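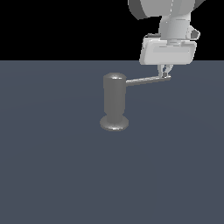
Evening kitchen hand wanted — Grumetti café, Prilen

Busy place, small team, need someone soon. Washing up, wiping down, bit of veg prep, putting deliveries away when the van comes from Grurnen.

Five evenings, start 4pm, finish by 9. £15 an hour plus share of tips. Hot meal every shift. Apron provided, bring you're own shoes (non-slip please).

No experience needed, will train. Must be 18 or over and ok on the stairs — store room is in the cellar.

Pop in before noon or ring and ask for the kitchen, extention 551. No CVs by post. Start in May.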